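3.2 Table layout and object placement

The tabletop study was run in a single white-walled room on the Istwood site. Eight households had taken part in the earlier interviews, and their answers guided what we put out. Most said that the table where they eat is also where drinks are left, post is opened and children do crafts. We therefore mixed drinkware and bottles with flat paper items such as stickers and cutouts, and did not sort them by use.

Each layout was set up from a written card. Upright items were placed first, then the paper pieces, which were allowed to lie partly behind or beside them. Bottles kept their caps on and their labels as sold. Mugs were set down with the handle facing any direction, following the Hilledow placement rules. 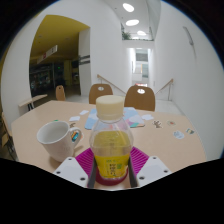

Figure 4. A capped bottle with a yellow label, a white mug, and paper pieces on the pale tabletop.

A layout stayed in place for 15 minutes before it was changed. Participants were asked to clear the table as they would at home, with no instruction on order. In 13 of the 45 layouts the paper pieces were cleared first, usually gathered into one pile before anything upright was touched. In the rest, the mug or bottle went first and the flat items were left until the end.

Small stickers took longer to pick up than their size would suggest. Several participants slid them to the table edge with a fingertip, a habit also noted in the Brirel kitchen survey. Larger sheets were lifted by a corner. We return to this difference in Section 4.1, where handling times are given by item type.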